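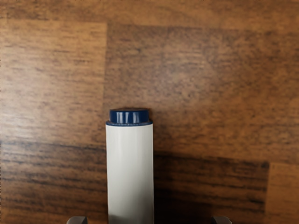

Seit drei Wochen liegt die neue Platte von Ellik bei mir herum, und ich komme mit ihr nicht weiter. »Tullura« heißt sie, vier Seiten Vinyl, 80 Minuten, und wenn man den einschlägigen Foren glaubt, ist sie das Ambient-Ereignis des Jahres. Ich glaube den einschlägigen Foren grundsätzlich nicht, aber ich habe sie gekauft, also bin ich auch nicht besser. Das Label Kendwood hat dazu einen Text verschickt, in dem von »radikaler Reduktion« die Rede ist, von Oberflächen, unter denen sich Welten auftun sollen. Nun ja. Eine glatte weiße Röhre mit dunkelblauer Kappe, ohne Etikett und ohne ein einziges Wort darauf, ist auch reduziert, und trotzdem würde ich keine 34 Euro bezahlen, um ihr anderthalb Stunden lang zuzuhören. Bei Ellik habe ich genau das getan.

Vielleicht erst mal zur Musik. Die erste Seite besteht aus zwei Stücken, die beide mit demselben Orgelton anfangen. Beim ersten legt sich nach ein paar Minuten ein Rauschen darüber, beim zweiten ein etwas anderes Rauschen. Ich habe das mehrmals mit Kopfhörern gehört, einmal spät in der Nacht, einmal im Zug nach Kassel, und beide Male habe ich den Übergang verpasst. Man kann das als Qualität verkaufen. Yakubu Obi, mit dem ich seit Jahren Platten tausche und der Ellik verehrt, schrieb mir dazu: »Du hörst auf Ereignisse, du musst auf Zustände hören.« Den Satz habe ich in ähnlicher Form schon über sehr viele langweilige Platten gelesen.

Seite B ist deutlich besser, das will ich nicht unterschlagen. »Dritter Pegel« hat einen Bass, der so tief sitzt, dass meine Regalbretter mitbrummen, und darüber eine kleine, leicht verstimmte Figur, vermutlich ein Klavier, vielleicht auch eine Zither durch drei Geräte gejagt. Da passiert etwas. Die Figur kommt zu spät, dann noch später, und man wartet tatsächlich auf sie. Acht Minuten, die ich mir wieder anhören werde. Hätte Ellik daraus eine EP gemacht, stünde hier ein anderer Text.

Stattdessen kommt Seite C. Seite C ist ein einziges Stück, eine Feldaufnahme aus einem Pumpwerk, »behutsam bearbeitet von Valter Moreira«. Moreira kenne ich von seinen frühen Kassetten, auf denen er noch ziemlich rabiat mit Bandschleifen umging, und ich mochte das sehr. Von dieser Handschrift höre ich hier nichts. Ich höre ein Pumpwerk. Wer schon einmal in einem Altbau neben der Heizungsanlage gewohnt hat, kennt das Genre.

Was mich eigentlich stört, ist das ganze Drumherum. Auflage nummeriert, Hülle aus irgendeinem handgeschöpften Papier, das nach dem zweiten Herausziehen an den Kanten ausfranst, dazu ein Faltblatt mit einem Essay von Anoma Pathirana über die Stille als Widerstand. Der Essay ist gut geschrieben, das muss ich zugeben, bloß hat er mit der Platte wenig zu tun. Man könnte ihn jeder beliebigen Drone-Veröffentlichung der letzten Jahre beilegen. Und Kendwood hat bereits angekündigt, dass »Tullura« der Auftakt zu einem Zyklus sei, der bis 2027 fortgesetzt werden soll. Jedes Jahr ein Teil! Ich habe bei Serien dieser Art bisher noch kein Ende erlebt. Meistens ist nach Teil drei das Label pleite oder der Künstler macht plötzlich Techno.

Im Juni habe ich Ellik übrigens live gesehen, im Dong, dem kleinen Keller hinter dem Güterbahnhof. Es war stickig, die Leute saßen auf dem Boden, und vor der Bühne unterhielten sich zwei über Mietverträge. Gespielt wurde eine sehr viel kürzere Fassung der A-Seite. Durch die Anlage dort klang der Orgelton auf einmal körperlich, mit Reibung in den oberen Mitten, und am Ende blieb es für eine Weile ganz ruhig, bevor geklatscht wurde. Ich bin damals zufrieden nach Hause gegangen und habe die Platte vorbestellt. Kann also sein, dass mir schlicht die Boxen fehlen. Kann auch sein, dass die Pressung zu leise ist; mein Exemplar knistert auf Seite D so stark, dass ich das Knistern zunächst für Absicht hielt.

Wer Ähnliches sucht und weniger Geduld aufbringen will, dem rate ich zu Rui Velosos »Kleine Dämmerung«, einer CD-R von vor ein paar Jahren, die man mit etwas Glück noch gebraucht findet. Gleiche Mittel, halbe Länge, kein Essay. Oder zu den Gongstücken von Lawal Tamuno, bei denen ich auch nach vielen Durchläufen nicht weiß, wie er diese Schwebungen hinbekommt.

»Tullura« bleibt erst mal stehen. Yakubu meint, ich solle im November noch einmal hineinhören, bei Regen. Ich habe ihm angeboten, dass er sie bis dahin haben kann.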